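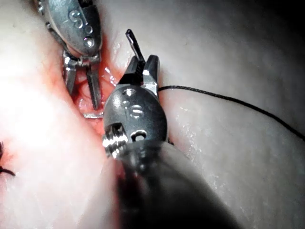 Metal jaws held open over soft tissue.

Going home to Jara after an operation

The ward nurse we spoke to at Okport has worked in surgical recovery for 22 years. She asked us to leave her name out, and she wanted to talk about the drive home.

"People plan for the operation," she said. "They have the bag packed, they've got someone to feed the dog. Then they're discharged at ten in the morning and it's three hours on a rough road back to Jara, and they haven't thought about that part at all."

Her advice is to bring a small pillow to hold between the seat belt and the belly, and to stop every hour and walk a bit if the surgeon has said walking is fine. She also tells people to fill their prescriptions before leaving Okport. The chemist in Jara closes at noon in January.
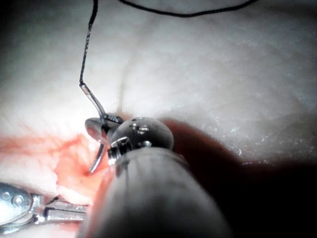

A whitish surface with a reddish open area at left.

We asked what people get wrong once they are home. "Lifting," she said. "Firewood, grandchildren, the washing. They feel good on day four and they go for it."

She has less patience with the discharge sheet. It used to be one page and now it runs to three, in small print. She goes through it with a highlighter and marks the phone number, the colour changes to watch for around a wound, and the date of the check-up. "If they read those bits I'm happy."

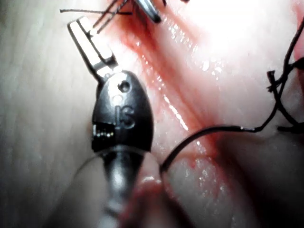 Who does the driving

The Levar community bus takes patients home on two days a week. It has a seat that reclines, and the driver will wait while you see the chemist. You do have to book it before you are admitted - the ward can't do it for you.

"I'd like to see it on more days," the nurse said. "Plenty of people living alone ask a neighbour, and then they feel they can't ask again for the check-up."

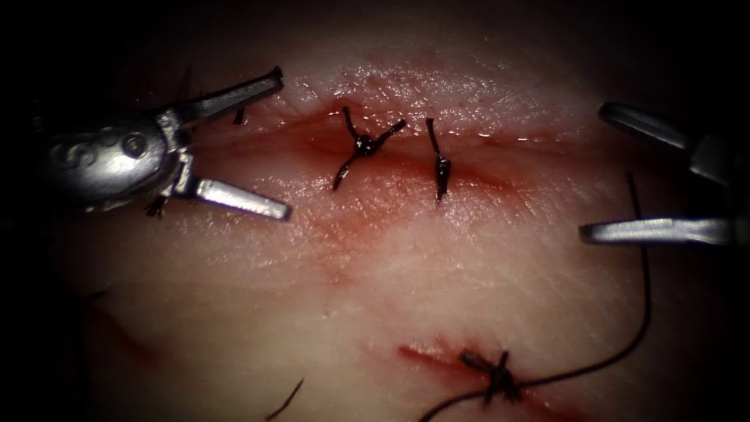
A reader in Levar told us the bus was full both times she tried to book for her father, and that she would rather see the check-ups done by phone. The nurse agreed that some could be. Others, she said, need somebody to look at the wound, and for now that still means the trip to Okport.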